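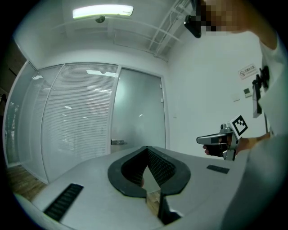
View from one gripper, marker on the other one facing up

Hi all,

Merja Toivonen wrote:
> We're at 206 usable demos for the Sullel task and the
> policy still fumbles the handover. Is it worth carrying
> on by hand, or should we go back to teleop?

Carry on by hand, I'd say! We had just the same wobble at 68 and very nearly packed it in. What helped us was variety — new rooms, new people, blinds up one day and down the next — and we ended up with 1,719 demos by October, handover and all.

One thing to check first, Merja: do you tilt the marker much while you're moving? Ours dropped out whenever somebody got lazy with their wrist, and I had to bin a whole morning's worth (still a bit sore about that). I now do 7 slow practice runs before I save anything.

Happy to send you the Cirkov sorting script if it's any use, just shout.

Cheers,
Koen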